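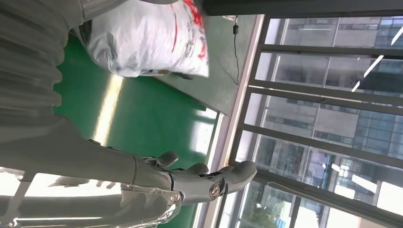 Wrist camera view, late morning, with the hand partly open and the window doing what it likes to the exposure.

Masking glare in wrist-camera footage before you train on it

Posted in: Medve notes
By Barnabás Dobos

Our Medve grasp policy had a hobby, and the hobby was sunlight. Given a shiny floor and a bright window, it would steer the fingers toward the brightest streak available and close on it with great confidence. It never once picked one up.

Chutima Rattanakul worked out the fix below over a long November. It is a preprocessing step plus one small change to the loss, and you can add it to an existing imitation learning setup in an afternoon. I've written it up the way I wish she had written it up for me, which would have been in more than four lines of chat.

What you need

A set of recorded episodes with wrist video and joint angles. We used 990. A trained baseline policy, so you have something to be disappointed by. The Parel masking script, or any code that can threshold a frame and compare it with the one before.

Step 1. Find out whether you have the problem

Take your baseline and produce saliency maps for a few dozen frames. If the hot spots sit on the fingertips and the object, close this page and enjoy your day. Ours sat on the floor reflection and the window panes. The white bag with the red printing got a polite glance now and then.

Step 2. Mark the blown-out pixels

Flag every pixel where all three color channels are near the top of their range. Be a little stingy with the threshold. Set it too low and you'll throw out white bags, white window sills and anything else that has the bad luck to be pale. I did this. The policy became very calm and did nothing.

Step 3. Separate glare from pale things

Use the joint angles to predict how a fixed point should move between two frames as the wrist moves. A printed bag follows the prediction. A reflection slides off in its own direction, because its position depends on where the camera is. Keep the flagged pixels that disagree with the prediction and release the rest.

Crumpled plastic film is the hard case. Its highlights jump from fold to fold and the folds move too. We grow the mask by 2 pixels there and accept some waste.

Step 4. Leave the hand alone

Project the hand model into the image and protect everything under it. The fingers pick up highlights of their own, and a policy that can't see its fingertips has bigger worries than the floor.

Step 5. Fill, then train with the consistency term

Fill masked areas with noise drawn from the surrounding colors. Flat gray is a bad idea: the network learns that gray blobs mean "sun here" and you're back where you began, with extra steps. Then run each frame through the policy twice, with two different fills, and penalize the difference between the two predicted actions. Start with a small weight and raise it slowly. Ours trained for 3,002 updates before the saliency maps moved back onto the object.

Step 6. Test at the wrong time of day

Run your evaluation when the light is worst. At the Ploltdale bench that means before lunch. We had been testing in the evening, which explains several cheerful slides.

How it did

Over 930 evaluation grasps, split evenly between the old policy and the new one, the masked policy stopped chasing reflections in nearly every run. It still misjudges how far it is from clear film, and masking won't help with that. Depth might. Chutima is trying it on the Eltine arm next, and I have been told to stop asking.

If your saliency maps get worse after Step 3, check the time sync between the joint log and the video first. A lag of a few frames makes everything look like glare, including the table.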